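Tea and seconds at Mustico

I'd walked past Mustico for years before I finally went in and asked the owner if she'd talk to me about running a soap shop. She said yes before I'd finished the sentence, put the kettle on and moved a pile of wrapping paper off the good chair.

She started in March, 12 years ago, with a market stall and one recipe. "It was lavender, and it was horrible," she told me. "It smelt like my gran's wardrobe. I sold two bars the first day and one of those was to my sister!"

These days she makes nearly 700 bars a month, all in the back room, and I wanted to know how she decides what goes in them. "I smell things on walks," she said, and then laughed at herself. "Wet nettles, tomato leaves. The tomato one is called Tusasitz and don't ask me why, my son made the word up when he was five and it stuck."

We talked about the rent for a bit (up again) and about the big order she turned down last year. She doesn't regret it. "I'd have been stirring at midnight – and I like my bed."

By then I was on my second cup and had sniffed so many bars that I couldn't tell rose from mint.
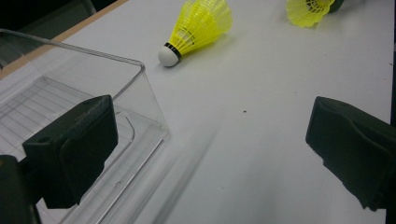

How long does a bar need before it can be sold? "Five weeks for most of them. I'd leave the olive oil ones longer if I had the shelf space."

I asked about the seconds basket by the door, the wonky ones she sells cheap. She says some regulars buy nothing else, and one man gets cross when they're too neat. I came home with three and a bar of the tomato.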